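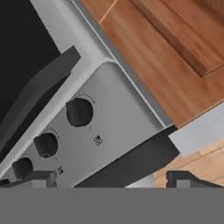
Looking after a two-finger gripper that turns stove knobs

These notes cover the Lalow arm in our test kitchen. They should suit most parallel grippers doing the same job.

Clean the pads first. Kitchen grease gets on everything, and a greasy pad slips on a smooth knob long before it looks dirty. Wipe both pads with a lint-free cloth and a little rubbing alcohol, then let them dry with the fingers open. Don't use degreaser spray. It softens the glue under the pad.

Check the pads for wear at the same time. The inner edge goes first. If one pad is worn, replace the pair, or the fingers will close off center and push the knob sideways on its stem. We change ours at 2,000 turns. The last set was at 2,124 when Bienvenido Marquez pulled it, and one corner was already lifting.

To change a pad:
Power down the arm and wait for the brake to click.
Take out the 2 screws behind the finger.
Scrape off the old glue with a plastic blade.
Press the new pad on and hold it for a minute.
Leave it overnight before gripping anything.

Set the grip force with the burners off and the gas valve shut. Start at 19 newtons and go up one step at a time until the knob turns without slipping. If it needs a lot more than that, the knob is stiff. Pull it off, clean the stem and try again by hand.

Line up the wrist with the stem, not with the face of the panel. Ours was a few degrees out after the stove was moved, and the knobs kept working loose. Gayan Kanagaratnam fixed it by teaching the off position again for each knob. Teach the top of the dial too, so the arm doesn't try to turn past the stop.

Keep the fingers clear of the grates when the arm parks. Cast iron will chip the tips, and a chipped tip scratches steel.

Once a month, run a dry cloth along the finger slides and add one drop of light oil. Wipe off any extra. Next one is due in July.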